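The Teal Drawer

The night shift at Fludimora started at eight, and by then the day people had left their mugs on the window ledge and their notes on my monitor. The note that October evening said: Drawers again. Kneževič wants 43 good ones by morning. Sorry.

I put on the headset and picked up the two grips. The room came up the way it always did, a corner with a gray wall and a tiled wall and the little yellow cabinet between them. I had been in that corner more than I had been in my own kitchen that month. I reached out with the left arm and let the right one hang back where it wouldn't bump anything.

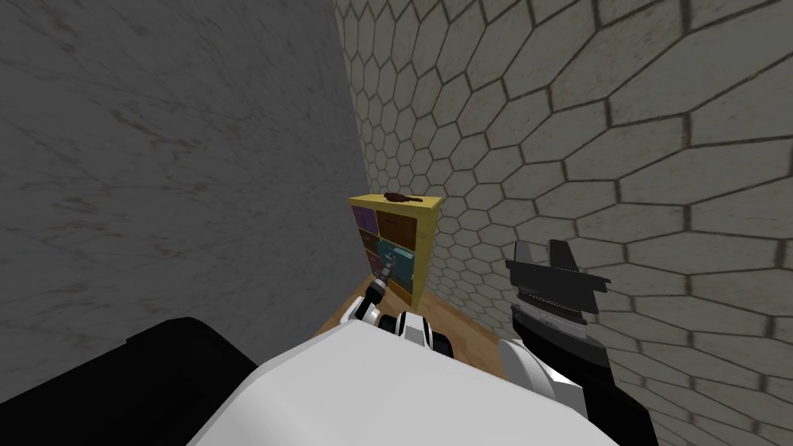
Left gripper on the teal drawer, right arm out of the way.

A good one meant you went to the drawer, opened it and stopped, with no wandering. If you hesitated, the learner would pick up hesitation. They had a whole batch from a man in Stirkbridge who paused before everything he touched, and for a week after that the model paused too, in front of doors and cups and once a wall. They threw the batch out. I don't know what they did with the man.

I marked each take with the foot pedal, one tap for keep and two for toss. By ten I had eight keepers. My shoulder was already sore. I asked the system for a different task and it gave me the kitchen, from the camera down at the wrist, which makes everything look like you are lying on the floor.

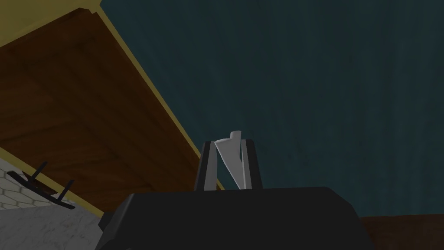
My mother folded napkins for a hotel for most of her life and never once explained how she did it. If you asked, she slowed down, and when she slowed down she got it wrong, and then she was annoyed with you. I thought about her that night with the white thing pinched between the fingers, its top end curled over like the corner of a napkin somebody had given up on. I couldn't have said whether it was meant to be cloth or paper. The task sheet called it ITEM. I carried ITEM where the sheet said to carry it and tapped once.

There is a chat window in the corner of the headset. Around midnight a message came in from the reviewer, who I had never met.

"Your takes are very clean," it said. "Are you bored?"

"A little," I wrote.

"It shows. Fast and flat. Plevolier wants some variety in the approach. Come in from the side. Come in low."

So I came in low. I did it in the kitchen first, with the cabinets leaning over me, and I missed twice and kept going.
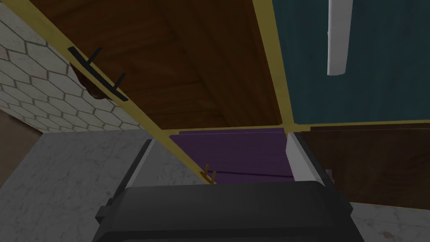

Vesna Shehu
Night reviewer, Plevolier account

That was how she signed the next message, name and title, as if we were writing letters. She said to keep the two misses.

"They're misses," I wrote.

"You recovered. It has to see somebody recover. Otherwise it only knows what to do when everything goes right."

I said the day people had told us to toss those. She said the day people were working from the old sheet, and that she had 35 takes of mine open in front of her and could tell which ones I had made before my break and which ones after. I asked how. She said that after a break I always moved the arm a little to the left before I started, like someone settling into a chair.

I hadn't known that. I went back to the corner and the yellow cabinet and tried not to do it, and then I couldn't start at all. I stood there with both arms up.

"Don't fix it," she wrote. "I shouldn't have told you."

It took me a few takes to forget. I hummed, which helped some. I went in low, hooked the front of the drawer and drew it toward me - slower than I used to.

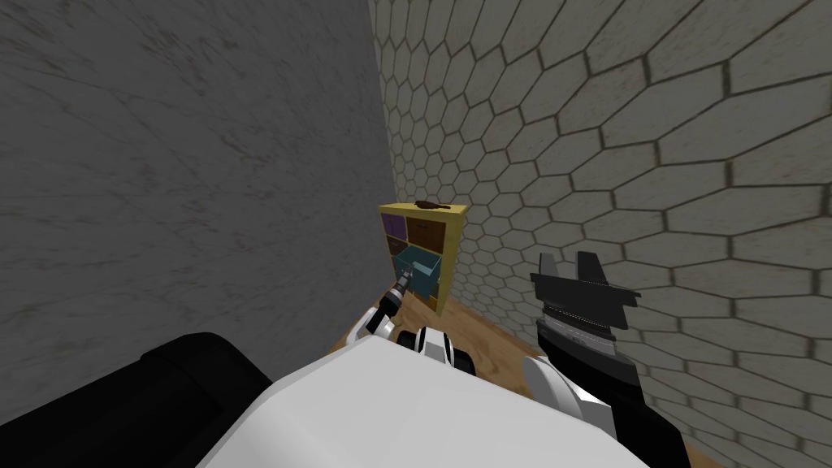 One tap. Then I reset and went again, and again after that, and I stopped looking at the number. When the window went gray behind the mugs I had two to go. Vesna's light was still on in the corner of the headset.

"Which one is your favorite?" I wrote.

She was a while answering.

"The one where you hummed," she wrote. "There's no audio. But the arm keeps time."

I did the last two and hung up the grips.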